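Chargers, Cords and Corners: Our Desk Drawer Gallery

Last fall I asked everyone at Balgate to send in the little things that keep their phones and laptops going, and wow, did you come through! I have 135 pictures in my inbox and I love them all (yes, even the tangled ones). I picked my favorites for this page, and the rest will go up in November once I've sorted out who sent what.

The family power strip
Raymonde Paquette labeled every plug on hers with a bit of colored tape. Green is the lamp, yellow is the printer, and red means "ask me first." I copied the idea the same night!

Cords on hooks
Marlene Gauthier screwed a row of cup hooks under her desk at Poirier and hung up each cable by its loop. It cost her 3 dollars, and she can grab the one she wants without looking.

The travel pouch
Tatsuya Sugiyama packs his in an old glasses case. A short cord, a spare plug, a rubber band around the lot, and off he goes.

Teal by the flowered wall

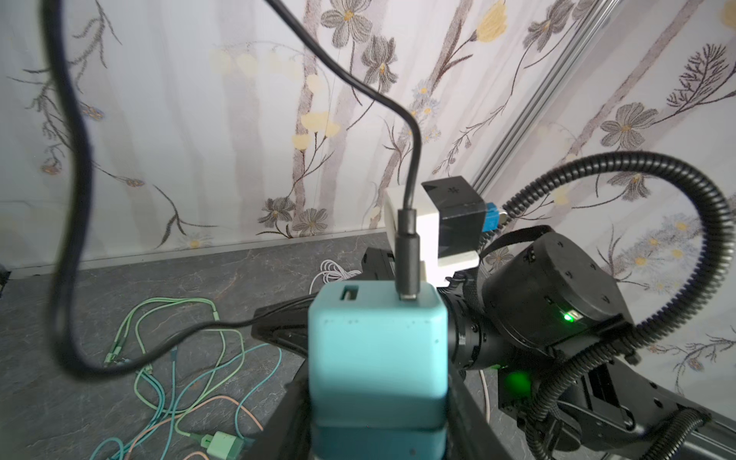 What a color! I'm crazy about this teal cube, little dark specks and all, with a black USB-C cord plugged in on top and the USB-A side still free. And that wallpaper behind it, with the gray cosmos and the tiny blue daisies!

The bedside basket
Shirley Lévesque keeps hers on the nightstand and runs the cord out through the weave. The cat has lost interest, so she calls it a win.

Got one to add? Send it to Shirley Bélanger with your name and a line or two about it.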